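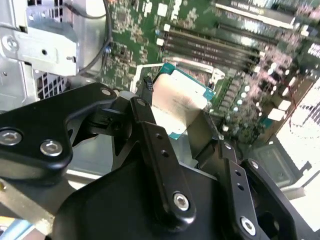
Figure 4.1 A processor above the open socket area of a motherboard, inside a tower case.

Chapter 4
Where the Work Is Done

In the earlier chapters we looked at how numbers and letters are stored. Now we ask a different question: what does a computer do with them, and in which order?

Let us begin with an office. Albane Lemaire keeps the accounts of Fomell, a small paper company. Each January she takes the first bill from a pile, reads it, adds the amount to her total, and writes the new total in a notebook. Then she takes the next bill. If the first bill is for 3,013 and the second is for 130, she writes 3,143. She does not need to understand why the paper was sold. She needs only the rule and the pile.

A processor works in a similar way. It fetches an instruction from memory, decodes it, and carries it out – then it fetches the next one. We call this the instruction cycle.

In Section 4.1 we follow one addition through this cycle. Section 4.2 presents the registers, which play the role of the notebook. Before you continue, please review binary addition in Chapter 2.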